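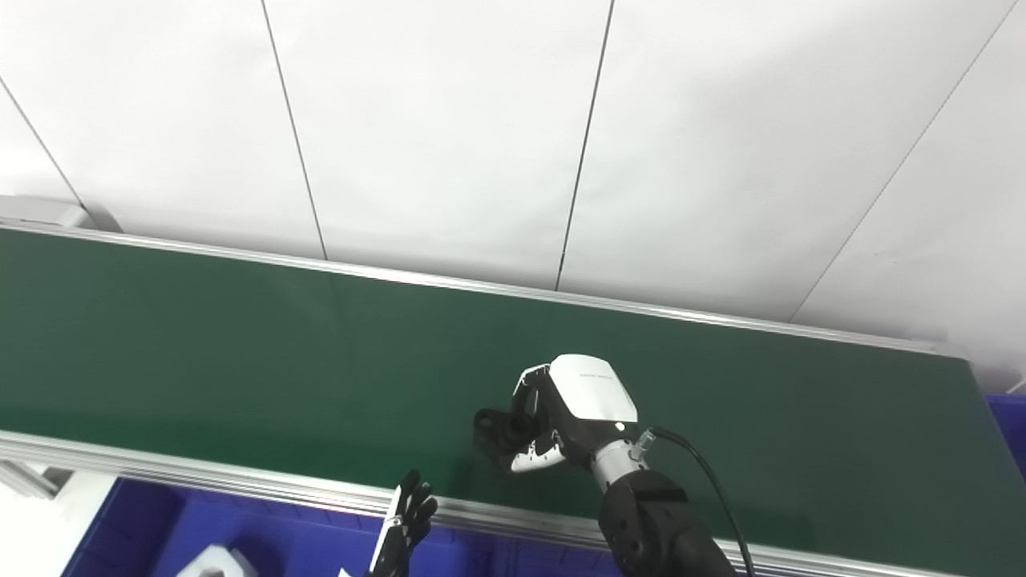
Malou Skov has argued that the Remdale Conveyor Challenge rewards patient programming more than good engineering, and that a cheap suction cup would beat most of the hands entered. The organisers have never published a reply.

The Challenge is a student robotics competition run each July at Remdale. Teams program a two-armed robot with fingered hands to work over a green conveyor belt with blue bins beside it. It grew out of a class taught by Yannick Riviere, and the course notes still serve as the rule book.

Claims about its reach should be read with care. A program dated May 22, 2023 gave enrolment as 106 students, a figure that seems to include people who signed up and did not attend. Only 15 teams handed in working code. The "industry-ready" label used in publicity has no stated test behind it.

Scoring is by parts sorted per run, averaged over three runs. Ramil Tolentino, a former entrant, criticized the practice of letting teams choose which runs to submit. The rule was later changed, although earlier results remain on the honour roll without a note.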